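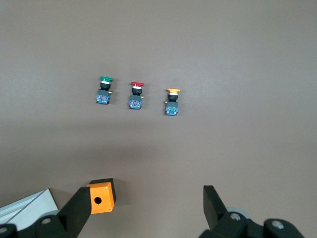 Kristine Mangubat
Go with the green and the yellow and leave red for an actual stop, that's my two cents. I wired a red one as "start" on my router table and my brother-in-law still won't go near it.

damilola_edet
Agreed on red. Love this style of button though! Big flared cap you can hit with the back of your hand, and you can read the colour from across the garage.

Jhun Tagle (original poster)
Ha, okay, you've both talked me out of it. Green for pump on, red for off, yellow for the fill light. It's all going on the rainwater setup behind the shed, the one I've been rambling about since June. I've got 208 litres in the first barrel and I want to add a second one beside it, so I'm pretty keen to get a proper control box going instead of crawling under the deck to yank a plug.

bozena_b
Three buttons is two too many, Jhun. A float switch and one rocker would do the lot. My neighbour in Lacson ran hers that way for years and it cost her less than lunch.

Jhun Tagle
It would, and it'd be no fun at all! I want something to press.

aileen.sison
Team buttons. Just check which side your terminals end up on before you drill the panel. I got one turned around relative to its neighbours, and the jumper wires crossed over each other like spaghetti. Everything worked, but I grumbled every time I opened the lid. And please run it all on 12 volts with the relay somewhere dry — you'll be standing on wet grass.

Jhun Tagle
Twelve volts it is, with the supply in the shed. Good call on the terminals too, I'll line them up before anything gets tightened.

So that's the electrical half. The plumbing half is the bit I'm really excited about, and I've started sorting the small stuff into lots so I can see what each station needs.

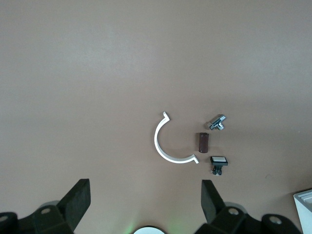
My plan is a shiny angle valve at each takeoff, so I can shut one barrel and keep watering from the other, and a white clip to hold the pipe against the fence. Does anyone have a favourite way of fixing clips to old cedar?

damilola_edet
Stainless screws, pilot holes, done. Cedar splits if you look at it sideways.

bozena_b
I'd skip the chrome outdoors. Those valves are meant for under a sink and the finish pits after a couple of winters. Brass ball valve, quarter turn, and you can work it with mitts on.

Kristine Mangubat
Not sure I agree, Bożena. Mine's been on the side of the garage for ages and still looks great. I do drain it before the freeze and bring the hose in.

bozena_b
Draining is the part most people forget!

Jhun Tagle
I'll try one chrome and one brass and report back. Aileen, did you ever finish labelling yours?

aileen.sison
Yes! Engraved tags from Tiltia, and they've been lovely. I'll dig out the lettering size for you tonight.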